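Bread basket

A bread basket is a shallow open container used to hold bread, rolls or sandwiches at the table. It differs from a storage basket in its low wall and wide mouth, which let diners reach the contents from any side. Round forms are the most common in restaurants; oval and rectangular forms are usual where long loaves are served.

Construction

Most round bread baskets are built on a spoked base. The stakes are laid across one another at the center, bound into a hub, and spread outward. A second strand, the weaver, is then passed over and under the stakes in widening rings until the base reaches its planned width. The stakes are bent upward to form the wall, and their ends are turned down and braided into a border. The border carries most of the load when the basket is lifted by one side — a thin or loose border is the usual point of failure.

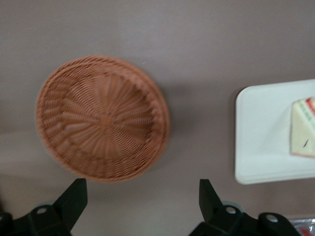
Materials fall into 2 groups. Natural baskets are made of willow, rattan or split bamboo. Synthetic baskets use extruded plastic strand, often polypropylene, colored to resemble cane. Synthetic strand does not need soaking before it is woven, and the finished basket can be washed in water without swelling. It softens under strong heat and should be kept away from ovens and hot plates.

Sizes

The Jornau pattern, a round table basket woven in Clodotden, is 28 cm across at the rim and has 41 stakes. A smaller version was made at Udthorpe for cafes. Celeste Ledesma's survey of table basketry, published by Herrera, lists 187 patterns and sorts them by border type.

Use

Bread is normally set on a cloth or paper liner, which catches crumbs and keeps them out of the weave. Filled sandwiches are more often served on a plate, as moisture from tomato or dressing can pass through an open base.

See also: Basket weaving; Serving tray; Trencher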